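3.2 Lending records and household tools

The Ultham tool library opened in July with 51 members, most of them from the streets behind the Jolledden estate. Each loan was entered in a ledger giving the item, the date out and the date back. We copied some 1700 entries and left out those with no return date. 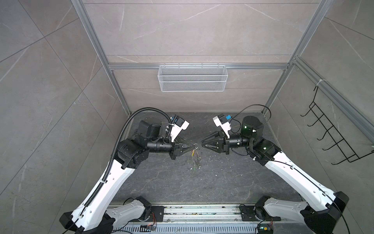

Loans were short. Members tended to borrow for a single job and bring the item back within 2 days, a pattern Đặng also found in the Uviline survey. Garden tools were kept longer, mainly in dry weather. Small hand tools were the most often renewed, and several members told us they later bought their own.

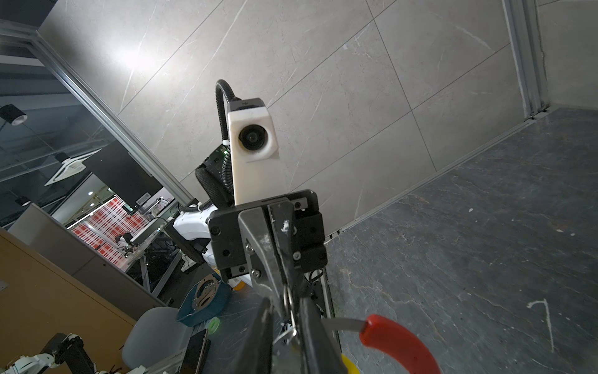 Figure 2. Pliers with a red handle.

Late returns were rare and were not fined. Where an entry could be read in more than one way, both authors coded it separately and then agreed on a category. Storage was raised in most interviews, as few members had a shed or a spare cupboard.
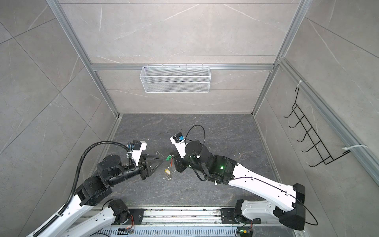 3.3 Interviews with members

Interviews were held in members' homes and lasted under an hour.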